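Nindeo Releases Collska 13 Surface Board for Shared Workbenches

Saturday, June 26, 2021 - Nindeo today announced general availability of Collska 13, a removable board that protects tabletops in shared workshops, print rooms and training labs. The product replaces the Collska 12 series, which left production in May.

Collska 13 is cut from a single sheet and lies flat on an existing table without clamps or adhesive. The revised core lowers edge lift after long storage in a rolled or leaning position. Nindeo tested the board at 24 sites over 155 working days. Operators logged 337 surface inspections, and the results are listed in the product data sheet.

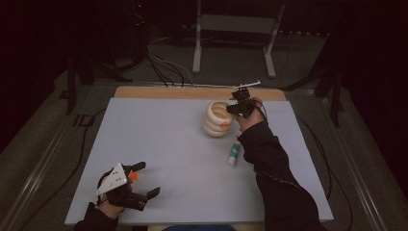

A pale blue-gray board in use on a light wooden tabletop.

The board is supplied in three sizes. Custom cuts are available through Lekent, which handles finishing and freight for all Nindeo surface products. Cleaning requires water and mild soap. Solvents are not approved for the top layer and will void the warranty.

Existing Collska 12 customers can order the new board under their current contract terms. Trim kits from the earlier series fit the two smaller sizes - the largest size needs a new kit, sold separately. Orders placed through Slaoui, the regional distributor, ship from stock.

About Nindeo
Nindeo makes work surfaces, trim and storage parts for workshops and schools. Data sheets and sample requests are handled by the Nindeo product desk.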